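Suner Students Teach Robot to Make Toast, Minus the Toaster

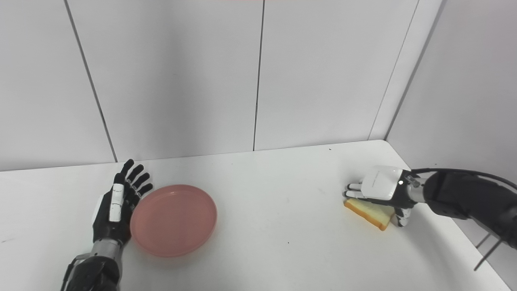
By the Rillov Courier education desk
Staff report
May 14, 2026

RILLOV — Breakfast at Suner Technical High School is served slowly, one slice at a time, and nobody gets to eat it.

The school's robotics club will enter the Lirance Tabletop Challenge next week with a two-handed robot whose main accomplishment so far is moving bread. The task it has been given sounds like something a parent would ask a four-year-old to do: pick up a slice, put it on the pink plate, leave it there. The club has been working on it since the start of the spring term.

Bread was the students' own choice. The Lirance rules let each team pick a household item, as long as it bends, crumbles or spills. Other schools on the entry list went with socks and a bag of rice. Suner voted for bread after a debate that, according to the club's minutes, ran through two lunch periods and briefly considered a fried egg.

A slice lying flat on a table turns out to be an unhelpful shape. Black fingers have to get hold of something thin and soft without folding it in half, and a grip that would suit a soup can will leave dents. The club's April log lists 22 attempts in one afternoon. Of those, 13 ended with bread on the plate. The rest are recorded under headings including "floor," "torn" and, in one case, "unclear."

The students work the arms by remote control first, then use those recordings to train the robot to try it without them. The club has saved 2355 recordings this year, which one student's progress report described as "a lot of video of the same sandwich not being made."

The left hand has had an easier season. Its job is to stay near the plate and steady it if it slides. In the log it has been praised several times for doing nothing.

Teams at the Challenge get six minutes at the table and as many tries as they can fit in. Judges score placement and the condition of the item afterward, so a slice that arrives squashed counts for less than one that arrives late. The club has responded by going slower. A full pass from table to plate now takes most of a minute, a pace the students defend in writing as "careful."

The competition will be held in the main hall of the Pons Center in Rillov. Doors open at 9 a.m. and admission is free. Spectators may bring food into the building but are asked to keep it away from the tables.

If Suner gets through the first round, the second requires a topping. The club has not yet picked one. Jam has been ruled out.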